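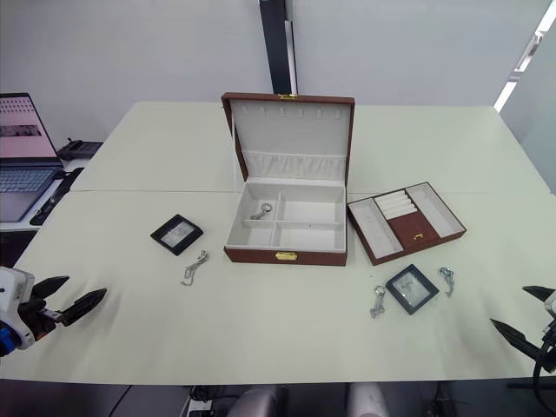
GrindlowCoach
Question on kit checks for the under-16 sides. Current practice at Grindlow is that the referee looks at hands and necks in the tunnel, and anything found goes in a coat pocket. I want it done before warm-up, with one lockable container per squad. A jewellery box with a divided base, four compartments and a latch on the front, would keep rings apart from chains. Squad is 18 players. Has anyone run something similar?

P_McGrath
We did, for a season. Separate labelled envelopes worked better. Four compartments between 18 players means items get mixed and you have the argument at full time.

kozma_h
Disagree with Peadar. Envelopes tear and get left on the bench. The fault is in the timing: check at arrival, 62 minutes before kick-off in our case, and most of them hand it to a parent.

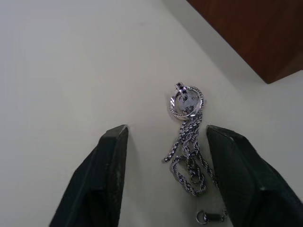
Silver necklace, laid out on a table.

KennaM
Chains are the easy part. Studs are where we lose time. Tape over a new piercing is not accepted in our league, so the player sits out. Put that in the February letter to parents.

P_McGrath
Fair on the timing. I still would not have a coach holding valuables. Who pays if it goes missing?

GrindlowCoach
Club policy says the owner does - I would want that signed at registration. Hajnalka, do you log what is handed in?

kozma_h
Yes. Name, item, initials in and out. One sheet per match, kept with the team sheet.

KennaM
Same here, except we keep ours until the end of the season.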